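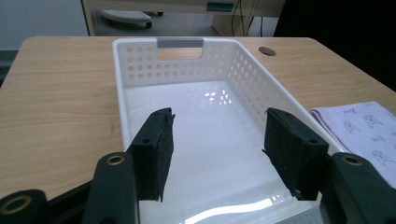
Station Walk-Through: Cloth and Basket Task
Friday, November 28, 2025
Checked by: Tia Tindall
Station: Stekovgate, table two
Result: OK to record, three things to fix (see the end)

Hi all! Same list as last time, with my comments under each line. I type the way I talk, so skip to the bits in capitals if you're in a hurry. Raimonds, the pad question is for you.

1. Pads and fingers
Check: both pads seated, screws snug, nothing flaking off.
WATCH. The textured facing is getting ragged along the top edge of the pads. It still grips fine when I tug a towel through it, but I don't love the fuzz. Loose fibers end up on the cloth, and then they end up in the recordings. I'd like new facings on before the December batch starts. Do we still have spares in the Lapiņa box?

2. Finger joints
Check: open and close fully ten times, each hand. Listen for clicking.
OK. Smooth on both sides. I wiped the bushings down with a dry cloth (please, please no oil on these, it creeps onto the pads).

3. Basket
Check: no cracks, no sharp bits around the holes or the handle cutout, empty before the first take.
OK. I ran a finger around the rim and the handle and found nothing to snag skin or fabric.
The floor of the basket throws back a lot of glare from the overhead lights, though. Joar Løken asked me whether that counts as a fail. It doesn't! We want some shiny takes in the set, and the model had better get used to them. Just don't go moving lamps around halfway through a batch.

4. Cloth
Check: clean, dry, no loose threads long enough to wrap around a finger joint.
OK. We're on the white one with the little gray print. Shake it out between takes so the folds don't come out the same every time. When I looked back through the last batch, 57 takes had pretty much the identical starting fold, and Rasa had to pull every one of them. Don't do that to Rasa.

5. Table
Check: rock it from each corner, look at the brackets, look at the edges.
OK. No wobble. The brackets along the near edge are tight.

6. Cables
Check: clear of the jaws, clear of the basket, enough slack for a full reach, no loops where feet go.
FIX. This is the one I'd hold people to. The right-hand cable crosses the tabletop and drops over the edge, and there's a big loose coil on the floor on that side. Reach is fine, I had plenty of slack even at the far end of the basket. But if you step back without looking, your heel is in it. Tie up the extra, leave yourself an arm's length, and do it before you pick up the grippers, because you won't have a hand free afterward. 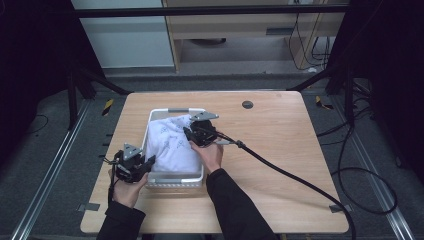

Item 7, both hands in working position, right gripper holding a fold of the cloth.

7. Hands and grip
Check: hands on the handles only, fingers well back from the jaws, sleeves snug at the wrist.
OK. Close on the cloth gently and let the pads do the work. If you miss the fold, open up and try again, and keep recording. Misses are useful! Helju Urbonaitė says the retries are some of her favorite examples, and she's the one who has to train on them. What we don't want is somebody missing, putting the gripper down and fixing the cloth by hand. If you do that, mark the take as spoiled and move on.

8. Floor and frame
Check: striped markers stuck down flat, rails clear, curtains out of the way.
OK. I pressed the markers down with my shoe and they stayed put. Mind your shins on the rails.

9. Breaks
Check: sign-out sheet on the clip, five minutes off every half hour.
WATCH. The sheet has big gaps in it. I know it's boring. Sore wrists are worse, and your takes get sloppy when you're tired (mine do, anyway).

10. Take log
Check: number on the sheet matches the number in Kestix.
FIX. Paper says 1,346 and Kestix says more. I think the test runs got counted in, so I'll go through it with Rasa Laur before anyone adds to either one.

To fix
Cable coil, right side: whoever records next, before the first take
Pad facings: Raimonds Mägi, before the December batch
Take log: me and Rasa

Next walk-through is when the facings are on. If something feels off before then, stop and come find me, I'm usually over by the Wanham shelves.

Tia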